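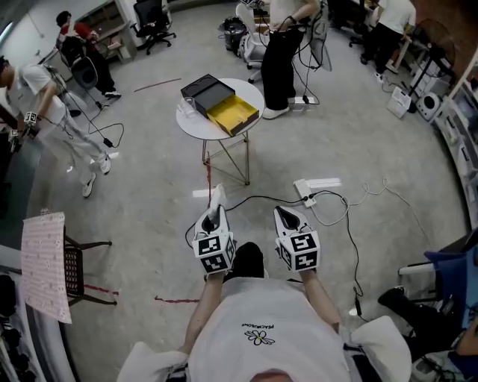 Poste de démonstration : pinces tenues à deux mains, boîte noire à tiroir jaune et verre sur la table ronde.

Kit de démonstration manuelle Zunness : compte rendu d'évaluation
Publié le 18 janvier 2020 par la cellule Équipements de l'institut Prarau

L'institut Prarau a procédé à l'évaluation du kit Zunness, distribué par la société Rodard, en vue d'un achat commun à ses deux laboratoires de manipulation. Le kit se compose d'une paire de pinces à main équipées de cubes de marqueurs, d'une caméra par pince, du câblage et d'un logiciel d'enregistrement. L'opérateur exécute la tâche de ses propres mains ; la trajectoire et l'ouverture des mors sont ensuite converties en exemples d'apprentissage pour le robot. Notre équipement antérieur, un pupitre de téléopération Østergaard, a servi de point de comparaison.

Prise en main
La formation d'un nouvel opérateur demande une matinée, étalonnage compris. Le geste reste proche du geste naturel, ce qui constitue le principal avantage du kit sur le pupitre, dont les manettes imposent un apprentissage nettement plus long. Le poids des pinces est acceptable pour des séances courtes. Au-delà d'une heure, les opérateurs ont signalé une fatigue du poignet et nous recommandons d'organiser des rotations.

Qualité des enregistrements
La campagne de novembre a produit 1 938 démonstrations exploitables, pour un objectif fixé à 2 000. Elle portait sur l'ouverture et la fermeture d'un tiroir, le déplacement d'un verre et la manipulation de tissus. Les démonstrations rejetées présentaient pour la plupart une perte de suivi des marqueurs, survenue lorsque les deux cubes se masquaient mutuellement. Le logiciel signale le défaut en fin de séquence seulement ; une alerte en cours d'exécution serait préférable.

Les tâches sur textile sont celles où l'écart avec la téléopération est le plus sensible. L'opérateur ajuste sa prise sans délai, et les reprises sont moins nombreuses.

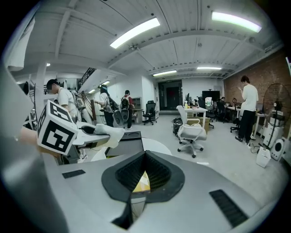

Vue depuis l'une des pinces : un tissu blanc froissé sur la mâchoire de la seconde, près d'un bac noir.

Le très grand angle de la caméra embarquée conserve les deux outils dans le champ pendant une bonne part du travail. Il enregistre aussi l'ensemble de la salle, y compris les personnes présentes. Les établissements soumis à des règles de confidentialité devront prévoir un floutage avant toute diffusion, fonction absente de la version évaluée.

Installation et câblage
Le câblage est le point faible du kit. Il convient de tracer les zones de travail au sol et de réserver un passage aux câbles avant la première séance. La notice, traduite de façon inégale, ne traite pas ce sujet.

Coût et assistance
Le jeu de mors de rechange est facturé 500 euros, montant élevé pour une pièce d'usure. Le service technique de Rodard a répondu à nos demandes dans un délai de sept jours environ.

Avis de la cellule
Avis favorable pour la collecte de démonstrations à deux mains sur table. Le pupitre Østergaard est maintenu pour les essais exigeant un retour direct du robot. L'acquisition d'un second kit sera examinée après livraison de la prochaine version du logiciel.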